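4. Fourth-quarter comebacks and the size of the deficit

Figure 1. A yellow-orange block and a red block in a turquoise tray.

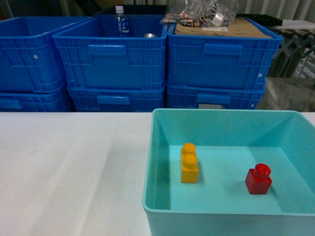
Clyde Thibodeaux, replying to an earlier draft of this section, wrote that a team which is well behind after three quarters and then wins the fourth has told us very little, as the side in front has usually changed what it is trying to do. He asked that we deal with this before reporting any results. We agree that the point matters, and the section has been put in a different order from the draft as a result.

4.1 What counts as a comeback

Match reports use the word loosely. A team that trails by 18 and loses by three is often said to have come back, and so is a team that trails by four and wins by ten. We keep the two apart. A full comeback is a game in which the team behind at the end of the third quarter wins, in normal time or in overtime. A partial comeback is a game in which that team cuts the deficit by at least half at any moment in the fourth quarter and then loses. All other games are put down as held leads.

The sample is the 1000 women's club games described in Section 3, all of them played in four quarters of ten minutes. In 197 of these the trailing team made a full comeback. In a further 293 it made a partial one. Games level after three quarters were left out when the sample was drawn, so the remaining 510 are held leads. A reader who follows the sport may find the second number high. It is high partly because small deficits are easy to halve: a team four points down needs a single basket. We return to this in 4.3.

4.2 Changes made by the leading team

The objection above can be put in this way. A coach who is 15 points up with ten minutes left will rest starters, use more of the shot clock and tell her players not to foul. Each of these makes the final quarter closer than the first three would lead one to expect, and none of them means that the trailing team has got better.

We looked at this in two ways. The first was to note who was on court. For each game we took the five players who had been on court longest for the leading team in the first three quarters, and worked out the share of fourth-quarter minutes they played. If resting starters were the main cause, that share should be clearly lower in the partial comebacks than in the held leads. We found the opposite. In held leads the bench was used freely, mostly in the last four minutes when the result was no longer in doubt. In partial comebacks the starters were nearly always on court by the middle of the quarter, and in many cases they had not been rested at all.

The second was pace. Leading teams did slow down, and they slowed down most when the lead was in double figures. The Ginness club, which appears in the sample more often than any other, is a clear case: with a large lead its possessions in the fourth quarter were noticeably longer than in the second or third. But slower play cuts both ways. It leaves the trailing team fewer possessions in which to catch up, and Ginness gave up fewer full comebacks than its overall record would suggest. The effect on scoring margin in our games was small once the number of possessions was taken into account.

Thibodeaux's point therefore stands as a warning about single games, and less so as an account of the whole sample. We have no measure of effort, and would not claim to have ruled it out.

4.3 Deficit size

Full comebacks become rare quickly as the deficit grows. Of the 197, only 51 began from ten points or more. Above that the numbers are too thin to divide further with any confidence, and we have not tried to fit a curve to them.

The partial comebacks are spread more widely. Many began from deficits of ten to fifteen points, and the usual pattern was the same: a run in the first half of the quarter, a stretch in which the margin sat between two and six points, and then a late widening as the trailing team fouled on purpose and the leading team made its free throws. The final score in these games can mislead. A loss by nine may have been a loss by three with a minute left — a reader who has only the result would take it for an ordinary defeat.

Dexter Pennington coded this group for a second time, working from the play-by-play records and without sight of the first set of codes. Where his reading and ours differed, the difference was nearly always over games in which the margin was halved for one possession only. We kept these in as partial comebacks, following the definition in 4.1. Taking them out does not change the order of any of the results given here, although it does bring the group closer in size to the full comebacks.

4.4 How the points were made up

In most full comebacks the trailing team's defence changed more than its shooting did. Turnovers forced went up, and so did baskets scored within a few seconds of gaining the ball. Three-point shooting rose a little in attempts and hardly at all in accuracy. The Motitora games, which were coded in the greatest detail, show this plainly. Motitora moved to a full-court press in the fourth quarter whenever it trailed by more than six, and nearly all of the ground it made up came directly from the press.

The pressing team also fouled more. In partial comebacks the trailing side had often put its opponent into the bonus before the middle of the quarter, so that every later foul, including those on the floor away from the basket, sent a player to the line. Full comebacks tended to come from teams that pressed and stayed under the limit for longer. We do not think this was always by design. Officials differ in how closely they call the press, and the records do not say who refereed which game.

Offensive rebounds made less difference than we had expected. The share taken by the trailing team was slightly higher in the full comebacks than in the partial ones, but the gap was within what would be seen from one month to the next in the same league.

4.5 Limits

The deficit at the end of the third quarter is a convenient point to measure from and has no other merit. Some teams had already begun to recover by then, and a few of the largest swings in the sample began in the third quarter and so count here as small deficits. Home advantage is dealt with separately in Section 5.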